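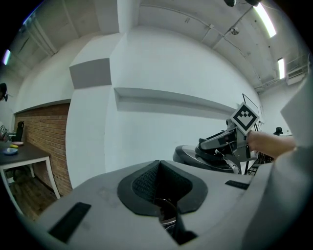

Photo: Wistitz workshop notes

How to find out if a machine can clear your table yet

I get asked this all the time, usually by people standing next to a sink full of dishes. Can a robot do that yet? My answer is always "sort of, let's test it," and then I watch their eyes glaze over. But testing is the fun part! You don't need a lab for it. You need a table, a couple of plates, something small and annoying, and a bit of patience.

I've been doing this with hand-held grippers, the kind you squeeze yourself while the machine learns from what you did. If you've got a finished arm instead, the steps are the same, you'll just spend more time swearing at cables.

Step 1. Pick one chore and make it tiny

"Clean the kitchen" is about 50 chores in a trench coat. Start with one plate going from one spot to another. My first plan (I called it Yan, I name all my plans) had the table, the sink and the dishwasher in it, and I gave up before lunch. The second one was plate to stack, done.

Step 2. Set the table like a real person lives there

Use plates in different colors, and put at least one near the edge of the table. Then add a small object that doesn't belong. Plates are flat and wide and a pain to get fingers under, while a little thing rolls off the second you bump it. You want both kinds of trouble.

Step 3. Do it by hand first, with the gripper

This is where you learn the most. Hold the gripper and try the chore yourself, using only its fingers. No cheating with your other hand! If you can't get under the rim of a plate with that tool, the robot won't either. Go slowly and keep your wrist loose. I do 9 good runs, take a break, then move everything a few inches and go again.

Step 4. Keep score, and be mean about it

Write down every try. A plate that ends up on the stack but crooked is a half point in my book. A plate you had to nudge is a zero. My Zedeo score sheet has 5 columns: picked up, carried, put down, time, and swear words. You can skip the last one.

Step 5. Change one thing

Swap the plates, or dim the lights, or turn the table. Only one at a time - otherwise you'll have no clue what broke it. Lights are the one that gets me most often.

So can they do it yet?

One plate, same table, same lights: pretty often, yes. My Erka setup got 8 in a row on a good afternoon in June and I was over the moon. Then I used a different plate and it pushed the thing clean across the table. Shop-floor jobs go better, as the parts show up in the same place every time. Dinner doesn't.

If you try this at home, start with plastic plates.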